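Coltia Quiet Room Kit, for people who sleep in the daytime

By Thérèse Dhillon, November 7, 2023
Last updated in February
13 comments

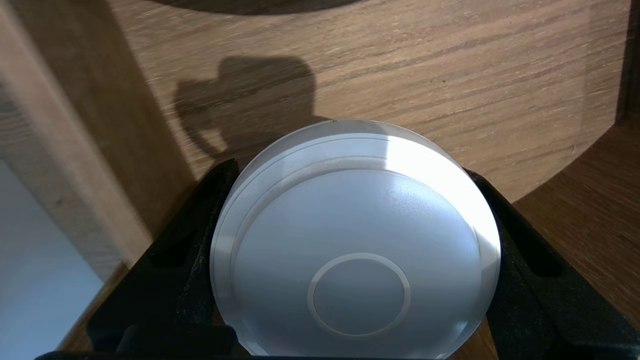

What the kit is for

Coltia is a set of equipment for making one ordinary bedroom dark and calm during the day. We put it together at Lestgate for nurses, bakers, drivers and other people who come home when the neighbours are going to work. I worked nights myself for many winters, in a rented apartment with a window to the east, and I know what it means to lie under the blanket at nine in the morning with a line of sun across the pillow.

The kit does not change the room permanently. Everything can be taken down when you move, and the only holes are for the curtain rail. If your landlord does not permit holes, please read the section on renting before you order.

What you receive

A curtain in two panels, heavy cotton outside and a dense lining inside. The fabric with its lining weighs 680 grams per square metre. It hangs straight from the first day and it does not move much when the heating comes on below it.

A steel rail with a return at each end. The return is the short curved part which brings the curtain back to the wall. Most of the light in a so-called dark bedroom comes from the sides of the curtain and not through the cloth, so please do not leave this part in the box.

A bottom weight in a cotton sleeve, which you can pull out for the washing.

A draft stop for the door, filled with wool. It closes the gap at the floor and takes away some of the hallway noise: voices, a vacuum cleaner, the elevator bell.

A strip of felt for the door frame, self-adhesive, with a spare piece.

A printed guide to fitting, in English and French.

The kit comes in one long carton. It is not very heavy for its size but it is awkward on stairs, and two people will be more comfortable than one.

Choosing the size

Measure the opening of the window, and then measure the wall. Customers often send us only the first measurement. The curtain should cover the window and also a good part of the wall on each side, at least the width of your hand with open fingers. More is better. Above the window the same rule applies, and if you have room to bring the rail up to the ceiling, do it.

For the length we recommend that the curtain touches the floor. I understand this is not always possible. If there is a baseboard heater under the window, the cloth must stay well clear of it, and you must follow the distance given by the maker of the heater. In this case we can sew the curtain short with a flat lower edge, and you would place a separate inner blind against the glass. We do not sell the blind, but any plain roller blind which fits inside the opening will do the work.

If your window is not straight, measure in several places and send us all the numbers. Old houses are seldom straight. We prefer to receive too many numbers.

Colours

The outside face comes in Oat, Slate and Pine. The lining is the same in all of them, so the colour has no influence on how dark the room becomes. Many people suppose that the darkest colour must be the best one for sleeping. I have Oat at home and I sleep very well.

Samples of cloth are free. Ask by email and tell us which ones.

Fitting the rail

You will need a drill, a level, a pencil and a stepladder. Screws and plugs for drywall are in the small bag taped inside the lid of the carton. For brick or concrete you must buy other plugs, any hardware store has them.

Mark the height of the rail at both ends and draw a light line between the marks. Check this line with the level, and check it again with your eyes from the bed. Sometimes the ceiling is sloping and a perfectly level rail looks wrong — then it is your decision which one to believe.

Fix the centre bracket first. Hang the rail on it and turn the ends until the returns meet the wall, and only then mark the outer brackets. Put the curtain up by its hooks with the lining to the glass. The creases from folding will go by themselves in some days. A steam iron on the cotton side makes it faster.

The felt goes on a clean, dry frame. Start on the side of the hinges. If the door becomes difficult to close, take off the felt at the latch and leave the rest.

For renters

The rail can be replaced by our tension version, which stands between two walls or inside a deep opening. It carries the heavy curtain only up to a certain width and we will tell you if your window is too wide for it. The tension version has no returns, so more light comes in at the sides. I do not want to sell it as the equal of the fixed rail. It is a good compromise for one year in a place where you will not stay.

Care

Vacuum the curtain with the soft brush from time to time. Wash it cold, one panel at a time, without softener, and hang it back on the rail while it is still a little damp. Do not put it in the dryer. Softener leaves a film on the lining and after several washes it begins to feel sticky.

The draft stop is for surface cleaning only. If it becomes really dirty, open the seam at the end, take out the wool, wash the cover and fill it again.

The lining was rubbed for 3000 cycles in our workshop before we accepted it, on a machine which folds the cloth always in the same place. We saw some whitening at the fold and no cracks. We ask the mill to send a piece from each new roll, and we repeat this test each time.

Other things which help

The curtain is only one part of the matter. Tell the people in the house your sleeping hours and write them on the fridge, with colours if there are children. Turn the telephone face down, outside of the room if you can. Cover the small lights on chargers and clocks with black tape. In summer, close the curtain before you leave for the shift so the room is still cool when you come back.

Some customers ask if they should open the curtain immediately after waking. I do, even if the sun is already low. For a lasting problem with sleep please speak with your doctor, we are only people who sew curtains.

Delivery and returns

We sew each curtain after the order. Standard widths leave Lestgate faster than made-to-measure ones, and in February we are slower than usual, as the workshop closes for stocktaking. Standard kits can be returned unused in the original carton. A curtain cut to your measurements cannot be returned, but if the mistake is ours we sew it again and pay the freight both ways.

Spare hooks, brackets and felt can be ordered separately. Owners of the older Firkis rail can use the same hooks. For the Lysenko rail, please write to us first with the depth of the channel, as it was made in 2 versions and the hooks fit just the deeper one.

Shared 680 times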